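Shed, Workshop & Making Things > Finishes and Finishing

Thread: Food-safe oil on a bread board, or have I been had?

grumblebench
Joined the forum to ask one question and have since spent a fortnight reading arguments about beeswax, so well done everyone.

I'm making a bread board for my sister-in-law. Pale timber, maple according to the bloke who sold it to me, and he had a pencil behind his ear so I believed him. Sanded it, wiped it down, and then went to buy "some oil". The shop had an entire wall. I came home with a tin of Jonari Board Oil, which cost $35 and holds less than a can of soft drink.

My neighbour says it's chemist-shop paraffin oil with a nice label and I could have had the same thing for a fiver. Is he right? He's right about most things and it's becoming a strain.

Khang_T
Your neighbour is mostly right. Read the back of the tin. If the ingredients are "mineral oil" and a bit of vitamin E, you've paid for the label. It'll still work. Flood it on, leave it overnight, wipe off whatever hasn't gone in, do it again the next day.

Mineral oil never cures, so there's nothing to get wrong. You just keep topping it up until one of you dies.

pramila_c
I'm going to disagree with Khang before this becomes gospel again. Mineral oil is fine for people who'll top it up. Your sister-in-law won't. No one given a board as a present has ever oiled it. By February it'll be grey and furry, and she'll be putting it in the dishwasher to "freshen it up".

Use pure tung oil. Thin coats, days between, and a few weeks at the end before it goes near a loaf. It actually hardens.

grumblebench
She does own a dishwasher. She's very proud of it.

The tin says "a proprietary blend of natural oils". There's a drawing of a leaf.

Khang_T
A leaf! Well then.

Pramila, tung oil smells like a wet dog eating walnuts for a month, and half the stuff sold as tung oil has varnish and driers in it. You and I have been through this.

pramila_c
We have, and you were wrong then too. I said PURE. It says so on the tin if it is. I did my own kitchen board with it and I've touched it up twice in years, while you're out there with your rag every other Sunday like a man basting a turkey.

Brij
Does nobody want to talk about grit? I'll talk about grit. OP, what did you sand to?

grumblebench
I went up to whatever was in the drawer. The last sheet might have said 200-something. The rest had worn off, along with most of my fingerprints.

Brij
Fine. Stop there. People polish maple until it's like glass and then wonder why the oil sits on top looking at them. Now wet it with a damp cloth, let it dry completely, feel all the fuzz come up, and knock it back lightly with the same grit. Do that twice. Skip it and the first time she washes the board it'll feel like a cat's tongue.

Also oil both faces and the end grain. Everyone does the pretty side and leaves the bottom bare, then posts here asking why it's turned into a canoe.

sidra.m
Hello, I posted here asking why it had turned into a canoe.

Brij
I remember it fondly.

sidra.m
For balance: I now use a wax and oil paste over plain mineral oil, the Muka one, and it has been good. The water beads up for a while. It does nothing whatever for the flavour of the bread, contrary to what my aunt reports.

Khang_T
Wax on top of mineral oil is a sensible middle road and I'd like it noted that I've said something conciliatory.

pramila_c
Noted. Still leaves her needing to re-do it.

nima_m
Moderator here. I've moved this out of General Chat, where someone had reported it as "cooking". It comes up every few weeks, so I've pasted in the relevant bits of the old board finishing sticky. Please argue underneath it and not in my inbox.

1. Picking the timber
Tight-grained hardwood. Maple, beech, and so on. Small knots are all right if they're sound: press a fingernail in, and if anything moves or crumbles, put that face down or cut it out. Figured grain looks lovely under oil and blotchy under stain, so don't stain it. Maple's a good one to learn on.

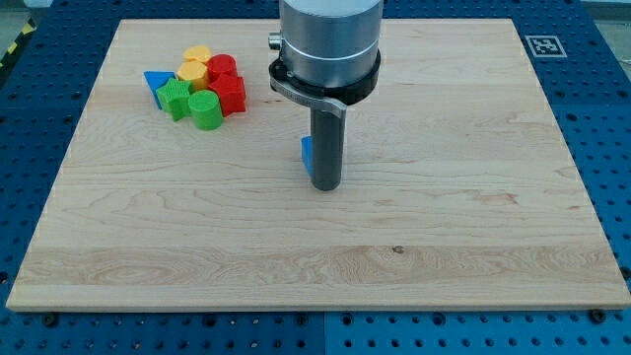 2. Raising the grain
See Brij, at length, above.

3. Oiling
Mineral oil: flood, wait, wipe, repeat. Tung or raw linseed: thin coats, patience. Lay oily rags out flat outside to dry, or drown them in a bucket of water. Don't ball them up in the bin. Drying oils can set a rag alight by themselves, and Terkia Street lost a perfectly good shed that way.

4. Washing
By hand, dry it straight off, stand it on edge. There is no step 5 because step 5 was the dishwasher argument and I locked it.

grumblebench
Thanks, all. I've raised the grain twice as instructed and it did go furry, which I took personally. Question about the knot business: mine has one near an edge. It's solid but it's a bit ugly. Fill it?

Brij
Leave it. It's a tree. They have those.

pramila_c
Leave it. And send the Jonari back if you haven't opened it.

grumblebench
I've opened it. It smells of oranges.

Khang_T
Then it's got citrus solvent in it, so your neighbour's wrong about the paraffin. Let it cure as long as the tin says and add a week.

grumblebench
He's wrong? Could you put that in a separate post, so I can print it?

Khang_T
Your neighbour is wrong.

sidra.m
Post a photo when it's done. Both sides, please. I like to check on the canoes.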